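餐具整理双手示教数据采集项目阶段进展报告
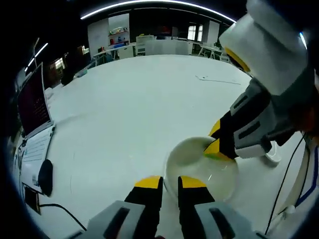 Plivero 项目组

报送:Skudard 基金项目管理部
报告日期:2022年8月19日

一、报告说明

根据资助协议第四条关于阶段报告的约定,现将“餐具整理双手示教数据采集与策略学习”项目本阶段的工作进展、经费执行、存在问题及下一步安排报告如下。本报告所称“示教”,包括操作人员手持夹爪直接完成任务的手持示教,以及操作人员通过主端设备控制机械臂完成任务的遥操作示教。两类数据分别建档,分别统计,不作合并计算。

项目由 Plivero 牵头实施,Ayaaba 承担遥操作部分的软件接口与时钟同步工作,Makley 承担夹爪指尖部件的加工和更换。三方分工与立项时一致,本阶段未发生变更。

二、任务范围

本阶段的任务对象限定为桌面上的碗、杯、盘三类器皿,任务内容包括扶正、翻转、双手交接、叠放和归位。立项评审时,评审意见认为单手抓取已有较多公开工作,建议将重点放在需要两只手配合的动作上。项目组采纳了该意见,将双手配合类任务列为本阶段的主要采集内容。

以碗的扶持为例,操作中一只夹爪的两指位于碗的下沿两侧,另一只夹爪由对侧伸入,指尖接触碗沿内侧,碗身处于倾斜状态。此类姿态对两只夹爪的相对位置要求较高,任何一侧偏移都可能使碗滑脱,因此在采集规范中单列一节,对起始姿态、接触顺序和松开顺序作了规定。

三、本阶段完成情况

(一)手持示教数据

截至报告日,手持示教部分共提交有效片段1634条,已全部完成初检。每条片段包含夹爪视角的图像序列、夹爪开合宽度以及位姿估计结果。初检主要检查三项内容:图像是否连续,开合宽度读数是否有跳变,片段首尾是否完整包含任务的开始与结束。未通过初检的片段不计入上述数字,原始文件另行保存,供分析失败原因时使用。

操作人员上岗前须完成培训。培训内容包括夹爪的握持方法、移动速度控制、遮挡的避免以及异常情况的标记。培训结束后,每名操作人员须独立完成30条练习片段,经质检合格后方可进入正式采集。练习片段不进入训练集。

(二)遥操作示教数据

遥操作部分共采集300条,完成了合同约定的阶段数量。与手持示教相比,遥操作的单条耗时较长,操作人员对接触力的感知较弱,在叠放碗的环节表现尤为明显。其优点在于采集到的关节轨迹可直接用于同型号机械臂,无需再作位姿换算。项目组认为两种方式各有适用范围,现阶段宜继续并行。

Ayaaba 于本阶段完成了主从两端时钟同步模块的更新。更新前,图像与关节数据之间存在不稳定的时间偏差,长片段后段尤为突出;更新后,抽检片段的偏差已进入采集规范允许的范围。更新前采集的数据已用离线方法重新对齐,对齐后仍不合格的部分予以剔除。

(三)采集规范修订

采集规范修订至第三版。主要修改内容如下:

1. 明确双手任务中左右夹爪的编号方式,编号在整条片段内不得互换。
2. 明确反光器皿的采集要求。白色釉面碗在室内顶灯下易产生高亮区域,规范要求操作人员在开始前转动器皿,确认碗沿在夹爪视角中清晰可辨。
3. 增加线缆检查项。双手交叉动作前,须确认两侧线缆有足够余量,不与对侧夹爪发生牵绊。
4. 取消原第二版中对桌面物品的统一清空要求,允许桌面保留日常物品,以增加背景的变化。

关于第四项,项目组内部曾有不同意见。部分成员认为背景物品会增加位姿估计的难度;另一部分成员认为,完全清空的桌面与将来的使用环境差距过大,由此得到的策略难以推广。经小批量对比,保留日常物品的片段在位姿估计成功率上没有明显下降,故按修订稿执行。

(四)指尖部件

Makley 按计划交付了16组指尖部件。原指尖在接触光滑碗沿时存在打滑现象,新部件调整了接触面的形状,夹持碗沿时的稳定性有所改善。现有问题是新部件在长时间使用后边缘磨损较快,目前以定期更换的方式处理,更换记录随数据一并归档,以便后续判断磨损对策略训练的影响。

四、策略训练的初步结果

本阶段仅开展了初步训练,用于验证数据格式和处理流程,未作为考核指标。扶正和归位两项任务可在机械臂上连续运行。双手交接任务尚不稳定,失败多发生在第二只夹爪接触碗沿的瞬间,表现为接触点偏高或进入角度过陡。经回看示教片段,发现不同操作人员在该环节的习惯差异较大:有的先将碗倾斜再交接,有的在碗基本水平时交接。项目组拟在下阶段按交接方式增加标签,分别训练后再作比较。

叠放任务的训练尚未开始,原因是叠放类片段的位姿估计在碗与碗相互遮挡时误差偏大,需先完成处理流程的改进。

五、经费执行情况

本阶段经费支出控制在批复预算之内,主要用于人员费用、夹爪加工、存储设备和场地使用。存储设备支出略高于原计划,由双手任务需同时保存两路图像所致,差额已在设备类科目内部调剂,未涉及跨科目调整。经费明细表及相关凭证按管理部要求另行报送。

六、存在的问题

(一)位姿估计在低纹理环境下仍不够稳定。大面积白色桌面可供参照的特征较少,夹爪贴近桌面移动时,个别片段出现轨迹漂移。目前依靠复检剔除,人工工作量较大。

(二)操作人员的流动影响了数据的一致性。新上岗人员在最初几日的片段合格率偏低,虽有培训和练习环节,仍需一定时间适应。

(三)双手任务的质检标准有待细化。现行标准以任务是否完成为主,对动作过程中的停顿、反复试探等情况未作分级,质检人员掌握的尺度不尽相同。

七、下一步工作安排

下阶段工作至12月止,主要安排如下:

1. 完成位姿估计流程的改进,重点解决白色桌面和器皿相互遮挡两类情况,并对存量数据重新处理。
2. 继续采集双手交接和叠放数据,适当增加不同材质和尺寸的器皿。
3. 发布双手任务质检分级标准,对已提交片段按新标准抽样复核。
4. 与 Ayaaba 共同完成遥操作端力反馈提示功能的试用,形成试用意见。
5. 与 Makley 商定耐磨指尖的改进方案,视试用结果决定是否批量更换。
6. 完成双手交接任务的分类训练和对比测试,测试结果列入终期报告。

八、需请管理部协调的事项

一是申请将采集场地的使用期限延长至12月底。现有场地的照明和家具布置已经稳定,若中途更换,需重新进行标定并补采对照数据。二是请管理部就数据对外共享的范围给予明确意见。部分片段中可能出现操作人员的衣袖等内容,项目组已在内部流程中设置检查环节,对外共享前是否需作进一步处理,请予批示。

以上报告,请审阅。

附件目录:采集规范(第三版);片段初检统计表;指尖部件更换记录;经费执行明细表(另行报送)。

相关内容
· 餐具整理双手示教项目立项说明
· 采集规范第二版修订意见汇总
· Ayaaba 时钟同步模块更新说明
· Makley 指尖部件交付验收记录
· Skudard 资助项目阶段报告填报须知

本网站使用 Cookie 以保障页面正常运行并统计访问情况。继续浏览即表示您同意我们的 Cookie 使用政策。 接受 | 管理设置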